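How to store everyday plates upright in a wire rack (and stop the wobbly pile)

For years our plates lived in a stack in the cupboard next to the cooker, and whichever one you wanted was always at the bottom. I'd lift six off, pull out the seventh, put the six back, and somewhere in the middle of all that I'd knock the cereal bowls. When we moved into the flat on Fahy Road the only cupboard tall enough was already full of tins, so the plates had to come out onto the worktop. That's when I started standing them up in a rack, and I wouldn't go back now.

It's a small job – a cup of tea and a bit of fiddling – but there are a few things I got wrong the first time, so I've written down how I do it.

What you'll need

A small wire plate rack
Plates of much the same size
A tape measure
A dry tea towel

Step 1: Measure before you buy

My first rack was a Kuvatico one, lovely looking thing, and far too narrow between the wires. Our plates have a raised rim and they simply would not go in. Measure how deep your plate is from the table to the top of the rim when it's lying flat. The gap needs to be a touch more than that. Too wide is nearly as bad, as they all slump to one side like people asleep on a train.

Step 2: Dry everything properly

The rack's going to be their home, so give each plate a proper wipe, including the underside where there's that little ring that holds water. My neighbour Malachy Ó Néill skips this and has a permanent puddle by his toaster.

Step 3: Fill from the back

Start at the far end and work towards yourself. Lower each plate straight down until you feel it settle in its slot, then let go. If you begin at the front you'll be reaching over plates to place plates, and that's how rims get chipped.

Step 4: Sort out your colours

Ours are a mixed lot and I like them to run in a pattern, blue then navy then beige and round again. The odd ones, green and pink, go at the front.
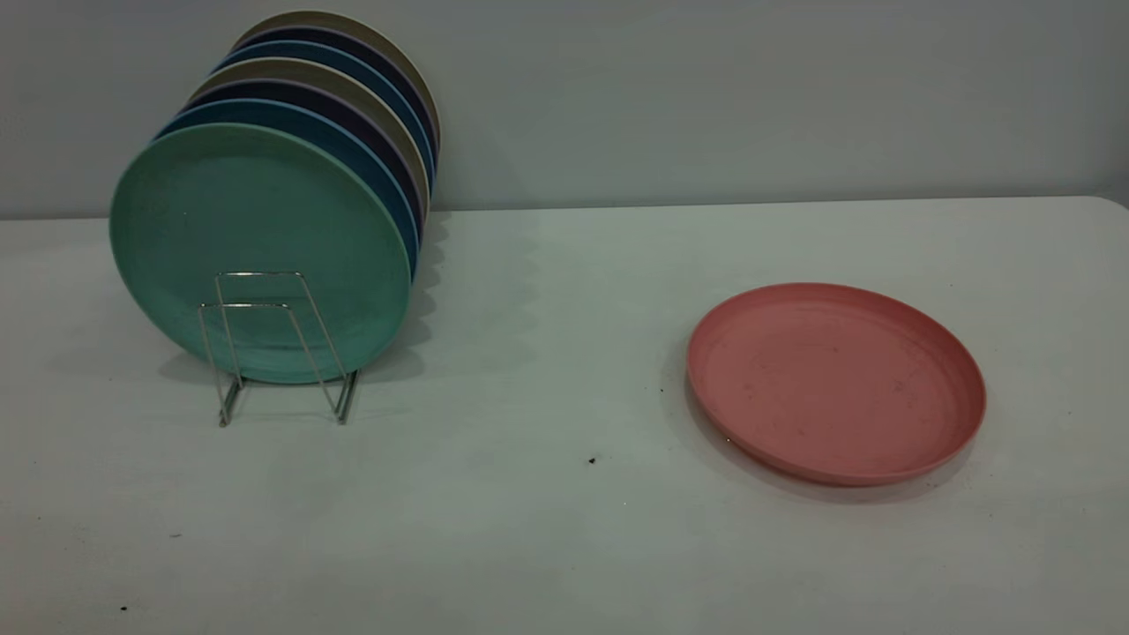
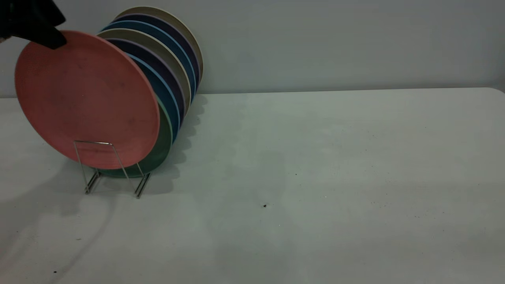
Reading time: 3 minutes

Step 5: Save the front slot for last

The last plate in needs the most care. Hold it by the top edge, tip it a little so the bottom finds the wire first, and only then let it lean back on the others. If you push it in dead straight it tends to catch on the one behind. The pink one is my daughter's favourite, so it's in and out all day and I've had plenty of practice!

Step 6: Give it a nudge

Put a finger on the rack and push gently. It should stay put. If it slides, a folded cloth under the feet sorts it, or those sticky rubber dots you get for cupboard doors (I had a sheet of Pulten ones in the drawer).

A few odds and ends

Heavy stoneware is a different matter. A light wire rack can tip forward if you load only the front, so keep the weight towards the back.

Side plates are best in a rack of their own. Mixed in with dinner plates they vanish, and you'll end up buying more, as I did in January.

If the wires get dull, warm soapy water and an old toothbrush will do it. Dry the rack afterwards and leave it on the tea towel for a bit before the plates go back in.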